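Reading time: 7 minutes

Fruit on the counter, fruit in the fridge

The winter fruit share ended last week, and the last boxes went out from the Vallbridge hall on a wet morning with the doors propped open. We packed 229 boxes over the season, which began in November. The final ones were heavy on citrus because Anmont sent us two extra crates, and a few households have already asked how to keep it all from going off before they can eat it. This item is mostly an answer to that.

Start by taking everything out of the box. The cardboard is fine for the ride home, but it holds damp, and one soft tangerine at the bottom will spread mold to whatever is sitting on it. Tip the fruit out onto a towel or a mat, look at each piece, and turn it over. Anything with a split skin or a soft patch gets eaten that day or cut up for the pan. Put the rest into groups before you decide where it goes.

Don't wash it yet. Water caught around the stem end of an apple or in the navel of an orange is enough to start trouble. Wash as you eat.

Apples give off ethylene, a gas that makes other fruit ripen faster. In a large bowl in a warm kitchen, the apples will keep their looks for a week and go mealy inside without telling you. In the fridge drawer, in a bag left a little open, the green ones from this year's boxes have lasted six weeks at my house. The dark red ones gave up sooner, at about four. If you like to see apples on the table, put out two or three and refill from the drawer.

Oranges and tangerines are happy on the counter for a week. After that they start to lose water and the peel tightens and goes dull. Tangerines go first. Their skins are thin and loose, and they bruise under the weight of bigger fruit, so keep large oranges off the top of them. Both kinds do well in the fridge, loose, for several weeks.

Lemons are the ones most people leave out too long. A lemon on the counter goes hard in a week or two. In a closed bag in the fridge it stays good for a month. If you have more than you can use, juice them and freeze the juice in an ice cube tray. I also freeze the zest in a small jar, and it goes straight into cake batter without thawing.

Cherry tomatoes went into the last boxes as a filler, and several people asked where those belong. Keep them out of the fridge until they are fully ripe, in one layer, away from the apples. Once they are ripe, a few days in the fridge does no harm, and they taste better if you let them warm up before eating.

Plums don't travel well and we packed very few. If yours are firm, leave them at room temperature. If they give when you press near the stem, they go in the fridge and should be eaten within three days.

A word on dishes. Deep bowls look generous, but the bottom layer gets no air and you forget what is down there. A shallow serving dish is better. It holds less, you can see all of it, and it gets refilled more often. I use an oblong one that was bought for roast vegetables and has hardly held a vegetable since. The fruit that doesn't fit can sit beside it for a day while you work out what to do with it. 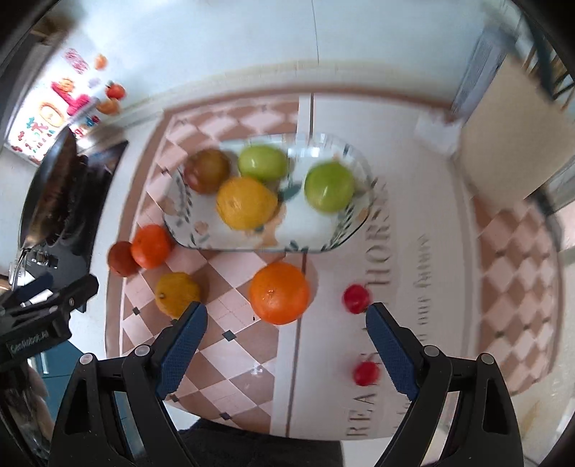 One reader, Nornine, wrote in to say that our advice on apples is too strict, and that a cool back porch has kept hers crisp all winter, each one wrapped in a half sheet of newspaper. She checks them every few days and pulls any that feel greasy. She also wanted us to know that the paper can be reused, so long as it has stayed dry.

I have no argument with the porch. If you have a spot that stays cold but doesn't freeze, use it and save the fridge space. Most of us in the apartments on the Esteban side don't have one, and a closet next to a heating pipe will not do the same job.

For fruit that is past its best, the simplest thing is a mixed compote. Peel and core the apples, cut out any brown parts, and put them in a pan with the juice of an orange, a strip of lemon peel and a splash of water. Cook with the lid on until the apples slump. Taste before adding sugar - the red ones seldom need any. It keeps five days in the fridge and freezes well in small tubs. Peels can go in the green bins behind the hall, but please take the stickers off first.

Some housekeeping. We still have 22 crates out on loan, and we need them back before the summer share starts. Leave them inside the side door, stacked, with nothing in them. The crate deposit fund stands at 787 dollars, and refunds will be made when the crates are in. If you have lost your deposit slip, write to the share address and we will look you up in the book.

Sign-up sheets for the summer share are on the table in the entry. Small and large boxes are both offered again, and you can now ask for no citrus, or for no tomatoes. Mark it on the sheet next to your box size. Changes after the first delivery are harder for us to manage, so please decide before you hand the sheet in.

Contact: the share desk, Vallbridge hall | © Vallbridge Fruit Share | Back to top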